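What the Arm Took Over, and What It Left Behind
Project report by Citlali Tovar and Satish Namboodiri

We spent most of April at Zasuvetti, a small repair and testing shop that checks used power strips before they go back on sale. Our advisor, Danai Moschos, had told us to watch the people as closely as the machines, and we are so glad she did, because the people were wonderful to us (and fed us far too well).

Before the robot came, every strip was picked up, turned over and moved to the tester by hand, 700 of them in a normal week. Vasiliki Christodoulou did that job for 6 years. She told us her wrists knew the number better than she did. Now the arm is being taught to do the lifting, with padded fingers and a small camera down by the grip, and the shop hopes to reach 1,000 strips a week once it is trusted to run through lunch.

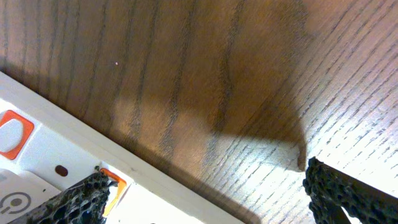
What surprised us most was how much of Vasiliki's day has moved over to looking after the light. A glossy white strip near a bright window is hard for a camera, and the arm's own shadow doesn't help, so she is forever nudging the blinds and sliding the work over a little. She calls this "housekeeping" and laughs about it, but we think it is skilled work, and it isn't in her job description yet.

Angeliki Michailidis, who runs the testing bench, was less cheerful. She used to chat with Vasiliki across the table all morning — now the 2 of them sit at opposite ends of the room, and she misses the company. She does like going home without a sore back.

We asked both women whether they would go back to the old way. Vasiliki said no before we had finished the question. Angeliki wanted to think about it, and when we left she was still thinking.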